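I have never believed in fruit bowls. Memholm ran a piece back in December claiming you eat more fruit if it sits out where you can see it, and I'm not convinced. Grapes, mandarins and peaches on show, pears wherever they end up. 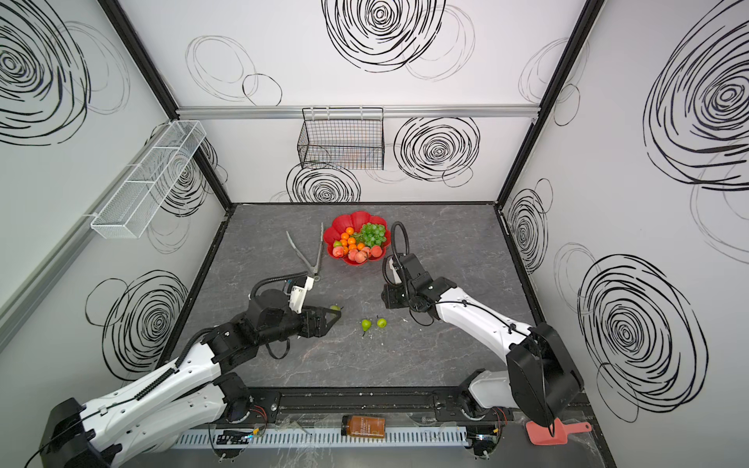
Page 2

The red scalloped sort looks cheerful, I'll give it that, but peaches bruise if you pile anything on them — and grapes always end up underneath. 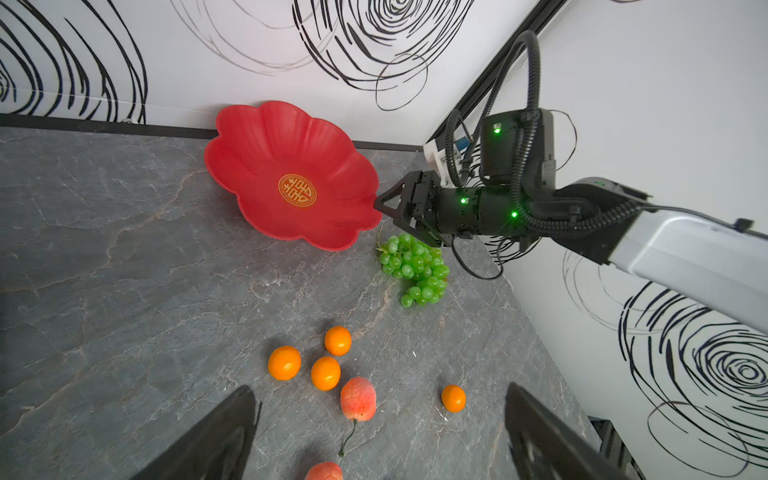
So I'd still tip the lot out and sort it every few days. Trendwood wants 25 pounds for a plain one. No thanks.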